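About Plallholm

Plallholm looks after shared offices for small firms and charities. We were set up to keep working rooms clean, plainly furnished and in good repair, and we now care for 47 of them.

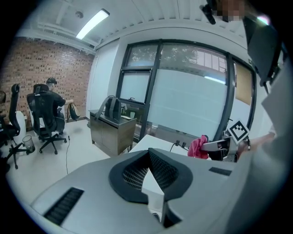
Each room is provided with mesh-backed chairs on wheels, a cabinet and a wastebasket. Bags may be kept beside the chair or on the cabinet during the day. Cloths and bin liners are supplied by our sister firm, Lostero.

Registered tenants: 68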